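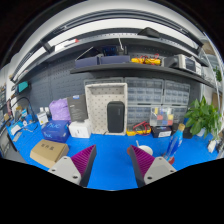 Rurkel reopens shared electronics bench after refit

The shared electronics bench at the Rurkel workshop returned to general use in February, following a refit of the storage along its rear wall. Members may once again book it from 8 in the morning, and existing bookings have been carried over.

The work was requested by users of the Garna evening course, who had reported that components were being mixed between drawers and that little clear surface remained for soldering. A stocktake carried out before the closure recorded 1,904 separate parts, of which roughly 80 could not be identified and have been withdrawn.

Small components are now kept in grey drawer cabinets at the back of the bench, within reach of a seated user. Test instruments have been given a place on the shelf overhead. Ka-ming Chien, who oversaw the refit, said the arrangement had been kept deliberately simple. "People come here for two hours after work. They should spend that time on their project and not on looking for a resistor," he said.
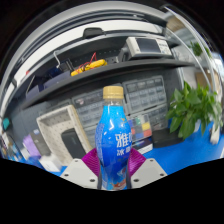 A bottle of blue liquid at the bench, with drawer cabinets and a colour chart behind.

Bookings are limited to 12 hours per member each month. Sessions of up to three hours may be reserved through the Folier desk on the ground floor, and the bench must be left clear at the end of each session. Boxes and bags left overnight will be moved to the Kao store room, where they will be held for six weeks. 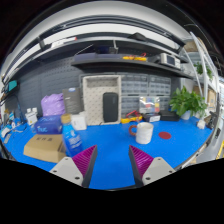
The rules on drinks have also been revised following requests from members. Water and hot drinks are permitted at the bench provided that no circuit under test is connected to the mains. An open mug, such as the white one with the orange-brown handle, should be kept well away from the instruments, and a bottle should have its cap on when it is not in use. Plants may remain at the right-hand end, where a leafy one in a white pot already stands.

Members who have not used the bench before are required to attend a short induction. Places are limited to 6 at each session and may be requested at the Folier desk.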